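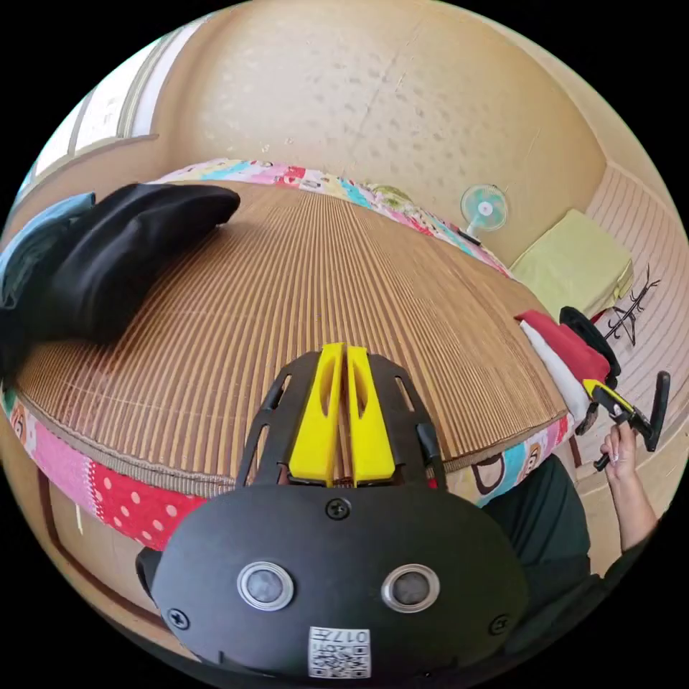

Visit report: Stirnurik mat works, Jelturgate
Posted Dec 17, 2022

The October visit to the Stirnurik works was arranged by Theresia Frei after the spring seminar on sleeping surfaces for warm climates. Five of us went. The works occupies two long sheds on the river side of Jelturgate, with the raw material yard between them and an office block at the road end. Splitting and drying are done in the east shed, weaving and finishing in the west shed. Visitors are taken through in the order of production, which means crossing the yard twice.

Our guide was Eusebio Villanueva, the production manager. He asked that no machine settings be copied from the control cards, and the values given in this report are those he stated aloud or that appear on the printed sheet handed out at the gate.

Raw material

Stirnurik buys cut bamboo in bundles, sorted by the supplier into two wall thicknesses. Bundles are stood on end under an open roof until the moisture meter gives a stable reading on consecutive mornings. The yard foreman keeps a paper log of these readings, which is later typed into a spreadsheet in the office. Bundles that read too wet at the base are turned over and left. Bundles with insect holes go to a separate stack and are sold for garden stakes.

The works also receives a smaller quantity of rattan core. It is used for binding strips on the heavier grades and for a line of chair seats made under contract. We did not see the chair seats in production, as that line runs only when an order is open.

Splitting and planing

Each culm is cut to length, split radially, and passed through a planer that removes the inner pith and brings the strip to thickness. The planer is a Fuchs, bought second-hand and fitted with a new feed table made in the works' own shop. Strip thickness is checked with a dial gauge at the outfeed. The operator takes one strip from each batch of 40, checks both ends and the middle, and writes the three values on the batch card.

Knife wear is the main cause of variation here. A worn knife lifts fibers along the edge of the strip, and the lifted fibers appear later as roughness on the mat surface. The knives are changed at the end of every shift regardless of condition. Jingyi Cui asked whether a longer interval had been tried. Mr. Villanueva said it had, and that the time saved at the planer was lost again at the sanding station.

Carbonizing and drying

Strips for the darker grades go through a steam vessel before drying. Longer treatment gives a darker brown and a more brittle strip, so the color range that can be offered is limited by how tightly the finished mat has to roll. Pale strips skip the vessel and go straight to the kiln. Both types leave the kiln at the same target moisture content, since dark and pale strips are often woven into one mat and would otherwise pull against each other during the first weeks of use.

The kiln holds 51 trays. Loading is done by hand and takes most of a morning. The trays at the door end dry more slowly, and the crew swaps them with the rear trays halfway through the cycle. A second fan was installed last year to even this out -- it has reduced the difference, according to the shift lead, without removing the need for the swap.

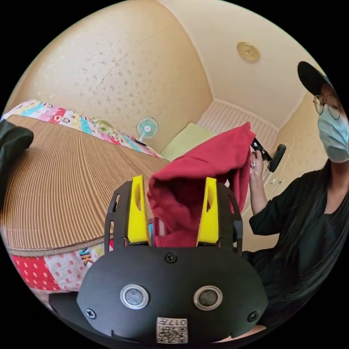

Furnishing Materials Group, Zultstead Technical College

Weaving

The weaving hall contains eight looms, of which six were running. The strips are fed as weft from a magazine, and the warp is a polyester-cotton thread drawn from a creel behind each loom. A strip with a bad curve will jam the magazine, and the loom stops by itself. The weaver clears the strip, advances the cloth by one pick, and restarts. Stops are counted on a dial at the end of each loom and read off by the supervisor at the close of the shift.

Warp tension was the subject of the longest discussion of the day. Low tension produces a soft mat that drapes well and develops gaps between strips within a season. High tension closes the gaps and makes the mat stiff in the roll direction. Parveen Dogar, who runs our test room, noted that the samples we were sent last year were all on the stiff side. The works has since lowered the setting for the household grades and kept the old one for mats sold to dormitories and guest houses, where they are rolled less often.

Noise in the hall is high and ear protection is issued at the door. Lighting is by overhead tubes with an additional lamp over each take-up roller, so that the weaver can see missing strips before the cloth is wound. Missing strips are marked with a chalk line and repaired on a bench at the far end of the hall. The repair is made by sliding a replacement strip along the warp with a steel needle. It is slow work, and the two people who do it are paid by the hour, unlike the weavers.

Sanding and surface finish

After weaving, the mats are passed under a belt sander with a fine grit, turned, and passed again. Dust is drawn off through floor ducts to a bag filter outside the shed. The upper face is then wiped with a water-based coating. Stirnurik has used the same coating for several years and had no plans to change it at the time of our visit.

We were allowed to handle mats before and after sanding. The difference along the strip was small. Across the strip it was considerable, and most of it came from the strip edges. Stela Ene suggested that a light pass with a brush roller before sanding might remove the lifted fibers with less belt wear. The works has a brush roller in storage and may try it.

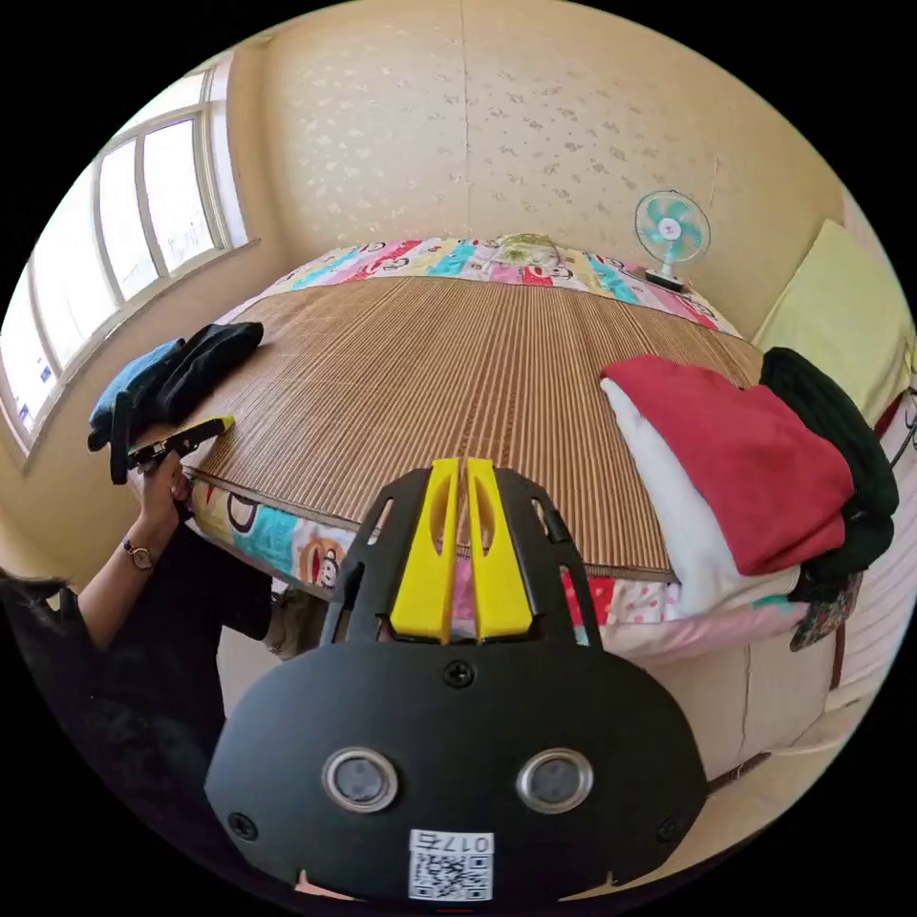

Edge binding is the last operation before inspection, and at Stirnurik it takes more labor per mat than weaving does. The cut ends of the strips have to be enclosed completely, or they catch on bedding. A fabric tape is folded over the edge and stitched through both layers by a walking-foot machine, with the corners folded by hand. A tan and brown striped mat laid over a printed sheet, with a darker bound border along the near edge, is a fair example of the general type, though the tape width and fold differ between makers. Contrast binding of this kind is preferred by the inspectors because a skipped stitch or an exposed strip end is easier to find against it. Matched binding looks neater in the shop and hides faults.

The tape is bought in. The works tested a woven cotton, a nonwoven, and a polyester twill. The cotton shrank when cleaned and puckered the edge, and the nonwoven frayed at the corners. The twill is now used on all grades except one, a narrow mat for cots, where the customer has specified cotton.

Inspection and packing

Every mat is unrolled on a flat table and checked on both faces. The inspector draws a gloved hand along the surface in each direction. A snag on the glove sends the mat back to sanding, and a mat returned more than once is cut down to a smaller size. Dimensions are taken with a steel rule fixed to the table edge. Mats are then rolled with the upper face inward, tied at two points, and sleeved in paper. Plastic sleeves were dropped after a run of complaints about odor on opening.

Finished stock is kept on racks at the west end, off the floor. Humidity in the store is recorded but not controlled. In wet months the doors are kept shut and dispatch is moved to the side entrance.

Points for follow-up

Ms. Dogar will send the works our drape test procedure together with the results from last year's samples. In return the works will supply three mats from the household grade at the new tension setting, unbound on one side so that the strip ends can be examined. Dr. Frei has asked for a copy of the moisture log for one full season.

We did not resolve the question of how long a mat should be left flat before first use. The leaflet packed with each mat says overnight. Mr. Villanueva's own view is that two nights are better for the dark grades, and that the leaflet will be changed when the current print run is used up -- he could not say when.

Practical notes for later visitors: the road entrance is the one with the weighbridge, and vehicles should be left on the left side of it. Closed shoes are required in both sheds. The yard between them is unpaved and was muddy in October. The works canteen serves visitors only if told the day before.

Report prepared by Jingyi Cui, with corrections by Stela Ene.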